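Home What we test Results About us Work with us Contact

About Vendport

Vendport tests whether machines can do ordinary chores. We look at jobs done in kitchens, laundries, stockrooms and small workshops, and we report how often a machine finishes them without help. We do not build robots and we do not sell them.

The company was started by Thaddeus Whitfield after eleven years of running the maintenance side of a catering supplier. In that time he was offered a good many machines that had worked well at a trade show and then could not cope with a wet tray or a bag that had slumped over. He wanted a place where a buyer could have a machine tried on their own jobs before signing for it. Our first customer was Ortuño, a contract kitchen firm, and they still send us work.

What we do

A customer gives us a list of chores. We set each one up, write down what counts as finished, and run it until we have enough attempts to say something useful. Our current list has 137 chores on it. Some are very small, such as moving one piece of food from one plate to another. Others take a person ten minutes, such as emptying a dishwasher into the right cupboards.

We score every attempt as done, done with help, or not done. Help means that a member of staff touched the robot, the object or the stop button. If an item is dropped and the machine picks it up again unaided, the attempt counts as done, but the drop goes in the notes.
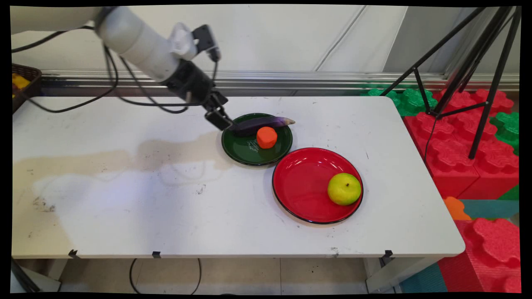
Most of the chores customers ask for come down to picking something up and putting it somewhere else. People do this without thinking. A machine has to find the object, choose where to hold it, close on it hard enough but not too hard, and let go in the right place. Shape matters a lot, and so does whatever the object is resting on. Shiny surfaces give some camera systems trouble, and a round thing will roll if it is nudged.

Can machines do the chores yet?

Some of them. Of the 137 on our list, 56 are now done reliably by at least one machine we have tried, by which we mean nine attempts in ten with no help. Nearly all of those are single moves with firm objects on a flat surface. A further 29 are done more often than not. The rest are not ready, and we tell customers so. Folding, wiping up spills and anything involving a thin plastic bag are still poor.

Speed is a separate question. A machine that clears a table in four times the time a person takes may suit a kitchen that closes at ten at night, and be no use at all in one serving lunch. We give the times next to the scores and leave that decision to the customer.

Where we are

Our test rooms are in Brernska, on the ground floor of the old Elavov print works. Visitors are welcome on the first Saturday of the month from 10 am. Please write beforehand if you would like to bring a chore of your own for us to try, and tell us the size and weight of anything that has to come through the door.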